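Chores are a question of reset cost

Vendors keep asking whether a robot arm can put things away. The better question is what happens on attempt 77, after 76 clean picks, when a small block has rolled against the wall of the box and the fingers can't get behind it.

I ran the sorting trials at Netholm in April. The job was dull: small objects out of an open box, one at a time, into another. We logged 209 attempts over 5 sessions and had to step in 14 times. On paper that sounds close to finished. On a shop floor it means a person standing within earshot all shift, and that person could have sorted the parts.

Household work is worse. A kitchen drawer has no fixture and no fixed height – and the owner will not re-teach a pose every time the cutlery tray moves. Costache quotes cycle times for its tidying demo but leaves out setup, which is where our hours went.

I would buy an arm today for a bench task with known bins and good light. For a child's bedroom floor I would wait. Until suppliers publish interventions per hour next to picks per hour, I don't see how a buyer can compare them. 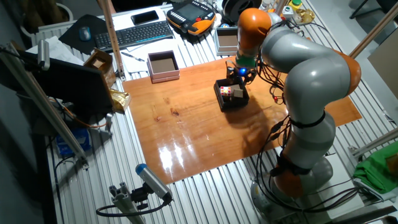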